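Print this page | E-mail to a friend
Posted 1st December by the secretary
2 comments

Brukeck Hall Supplies Meeting

We were a cozy group, and thank you to everyone who came out in the cold! The notes from last time were read and agreed, after a little chat over the date of the Thorlacius lunch (it stays in January).

1. Bottles

The big orange bottles got a good long talk. The labels are in Chinese, with the small print packed in tight on the back, and several of us would dearly like an English card to go with them. Agreed to ask Fludance for one before any are handed out.

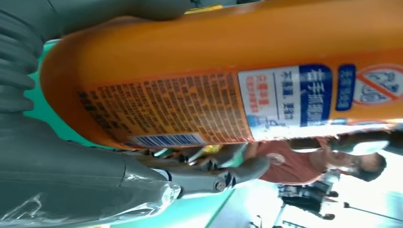
2. The packing table

Everyone likes the green mat, and it stays. The yellow plastic can go on the left side as before, and we'll ask Deken whether they have more of it.
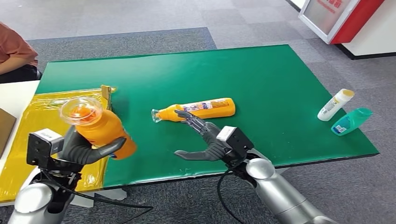
It was also felt, quite warmly, that bottles should be stored standing up with their clear caps on, and that the smaller ones, the white with the yellow cap and the teal-green, deserve a shelf of their own. 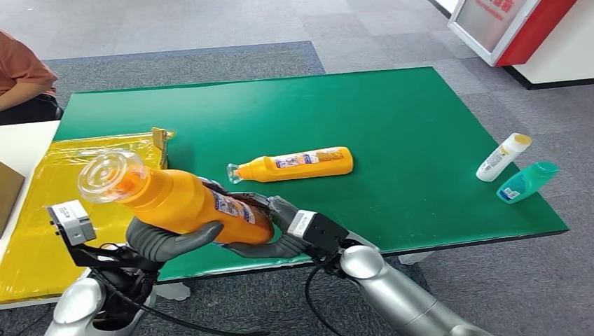

The shelf budget was set at 26 dollars, and the key will hang by the door until the next meeting, at 5 as usual.

Share (5)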